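Sat 3 July

I have become a person who is excited about a bathroom sink. I don't know when it happened, but I woke up this morning, made coffee, and went straight in to admire the vanity before I'd even looked at my phone!

Some background for anyone new. Back in March I started doing one small room at a time (the pantry first, then the hall closet, which I still can't talk about), and the bathroom was next on the list. It's a tiny room, so I figured one afternoon. It took 14 days of poking at it after work. The drawers alone had expired sunscreen going back years, and a bag of hotel soaps I was apparently saving for a very clean emergency.

So the inside got sorted first, and then came the good part, the top. 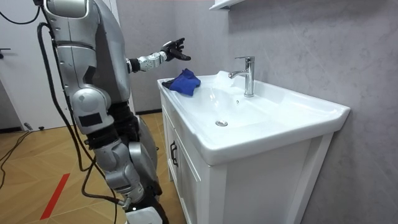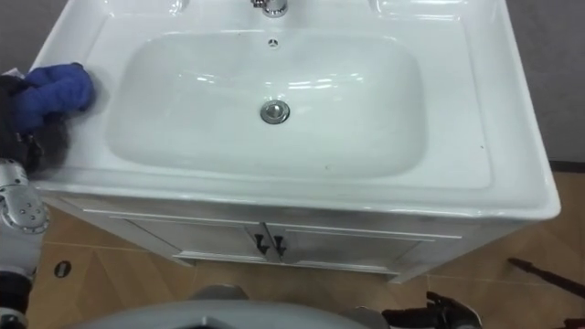

My big love is a basin that's molded right into the countertop. At my old place on Pearce Street we had a drop-in bowl with a seam around it, and that seam collected toothpaste like it was being paid. With this kind you can take a cloth from the rim straight down into the bowl and back up the other side, and there's no line to dig at with a toothpick. I use plain blue cloths like the one on the left rim, folded over so I get a fresh side when the first one gets grubby. Warm water, a drop of dish soap, rim first, bowl last. The chrome stopper gets its own quick rub at the end, and oh, it's so satisfying when it shines!

Rangi Prendergast asked in the comments whether I'd seal the countertop. I wouldn't! It's ceramic, it's fine, save your money. She also wanted to know about the overflow hole, and I do that with an old toothbrush once a month, when I remember.

The other thing I'm thrilled about is the wide ledge on the right. My rule is that it gets hand soap and one cup, and everything else lives underneath. We'll see how long that lasts with the whole family in there.

Next up is the linen shelf. I counted 10 beach towels and we live nowhere near a beach.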